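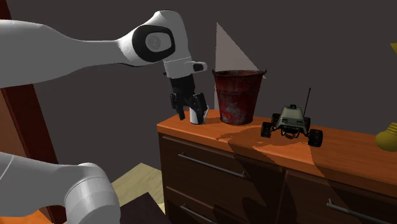

Does it go tacky under things that stay in one place for weeks, like a lamp or a jewelry box? That was the first comment left under the old listing, and the commenter went on: I have used two other furniture oils on dresser tops and both of them printed every base that stood on them.

Anora 77 does not print once it has cured. Before it has cured, it will. The cure time is given under Drying and Curing below, and most complaints about printing come from furniture put back into use too early.

Bultach Anora 77
Hard wax oil for bare interior wood

Product type: penetrating oil and wax finish
Sheen: satin
Color: clear, with slight warming of the wood tone
Use: interior only
Application: pad, lint-free cloth or short bristle brush
Number of coats: 2
Cleanup: mineral spirits
Container: steel can with screw cap

Description

Anora 77 is a single-component finish for dressers, nightstands, shelves, desks and other furniture made of solid wood or thick veneer. The oil soaks into the surface and hardens there. The wax stays near the top and gives the sheen and most of the resistance to water marks. It leaves very little film, so the grain can still be felt after the second coat.

It is meant for surfaces that get steady light use: a dresser top where keys and coins are dropped, the inside edge of a drawer, a shelf that is dusted and reloaded. It is not a bar top finish. Standing water left overnight may raise the grain, and hair spray, nail polish remover and perfume containing alcohol will soften the wax where they land. A tray is recommended under such bottles.

Suitable woods

Oak, ash, beech, maple, birch, walnut, cherry, pine and rubberwood. On pine, expect uneven uptake around knots. On oak and ash, brush the first coat with the grain before wiping, to work the oil into the open pores.

Teak, rosewood and other oily woods should be wiped with mineral spirits and coated as soon as the surface looks dry. Make a test patch first. Drying is slower on these woods and on some pieces the finish may not harden fully.

Not suitable for wood that still has varnish, lacquer, polyurethane or paint on it. The oil cannot enter the surface and will stay soft on top. Melamine, foil and printed surfaces cannot be finished with this product either. If it is not clear what is on a piece, put a drop of water on an area out of sight. A drop that sits up as a bead after several minutes means the old finish is still there.

Surface preparation

Remove all hardware. Drawer fronts are easier to coat with the drawers out of the case and standing on their backs.

Strip or sand to bare wood. Sand with the grain through a coarse, a medium and a fine paper, and stop at the fine paper. Wood sanded too smooth takes up less oil, and the first coat will be thin. Use the same last grit on every part of the piece. A top finished with a finer paper than the sides will come out lighter than the sides.

Vacuum the surface, then wipe it with a dry cloth. Do not use a tack cloth; the residue can show as dull streaks. End grain along the edge of a top drinks more oil than the face and gets darker. Sanding the end grain one step finer than the face reduces the difference. This is the one exception to the rule above.

Application

Stir the can with a flat stick. Do not shake it. Wax settles in storage and the bottom of the can should be scraped while stirring.

Apply the first coat thinly and work it over the whole surface. Let it stand for 5 minutes, then wipe off everything that has not soaked in. The surface should look damp and not glossy. Go over it again with a clean cloth, and check the inside corners, the underside of the top's overhang and the edges of any molding. Oil left in these places dries to a sticky ridge.

Let the first coat dry overnight. If the surface feels rough, rub it lightly with a fine pad, dust it off and apply the second coat in the same manner. A third coat adds gloss and very little protection – it is not advised on horizontal surfaces.

Drying and curing

Dry to the touch: overnight at normal room temperature
Second coat: next day
Light use: two days after the last coat
Full cure: 5 weeks

During the cure, do not cover the surface with runners, mats or glass. Air has to reach it. Lamps, mirrors and boxes may be set on the piece after two days if they have felt feet and are moved from time to time. Bare ceramic, rubber feet and plastic trays should wait for the full cure. Rubber in particular can leave a gray mark in a young finish.

Cold rooms slow everything down. So does a closed drawer: the inside of a drawer that was coated and shut will smell of oil for much longer than the outside of the case. We advise against coating drawer interiors at all. Where bare wood inside is not wanted, shellac is a better choice.

Rubbing out

The satin sheen can be raised slightly after the full cure. Use a Bunness 3000 pad, dry, with light pressure and straight strokes along the grain. Do not use it with water. The pad must be kept flat at the edges, where the finish is thinnest and can be cut through in a few strokes. Rubbing out is optional and makes no difference to wear.

Care and repair

Dust with a dry or barely damp cloth. Do not use silicone polish. It makes later repair difficult, and it cannot be removed completely from open-grained wood.

White rings that sit in the wax can usually be rubbed out with a little Anora 77 on a cloth, wiped dry at once. Dark rings are in the wood and have to be sanded. Scratches can be sanded and recoated on the spot, and the repair blends in after a few weeks. On walnut and cherry a fresh spot looks different from the older wood next to it, so it is better to do the entire top.

A dresser top in daily use needs a fresh thin coat when water no longer beads on it. Sides and drawer fronts seldom need one.

Safety

Contains plant oils that heat up as they dry. Rags, pads and sanding dust soaked with the product can catch fire without a flame. Spread used cloths flat outdoors to dry, or keep them under water in a closed metal container until they can be disposed of under local rules. Do not leave them in a heap or in a trash can.

Work with windows open. Wear nitrile gloves. Keep away from children, heat and open flame. The product should not be poured into drains.

Storage

Close the can tightly and store it upright, free from frost. Once opened, the contents may form a skin. Cut the skin out and strain what is left through a paint filter. If the liquid has turned stringy, discard it. Filling the remainder into a smaller can extends its life.

Compatible products

Tuhiwai stain base, water-borne: may be used under Anora 77 after drying overnight. Oil-based stains from the same line are not compatible.
Bunness 3000 pad: for rubbing out only, not for use between coats.
Bunness applicator block: for flat surfaces. The cover is single use.

Changes to this page

August 12, 2026: the full cure time was corrected. The version posted in July gave the time for light use in the full cure line. The formula has not changed, and cans bought under the earlier listing follow the same times as above. Rubberwood was added to the list of suitable woods.

Ordering

Sold by the can and by the case. Shipped by ground only. Cans cannot be returned once the seal under the cap is broken. Unopened cans are accepted with the original carton and packing slip.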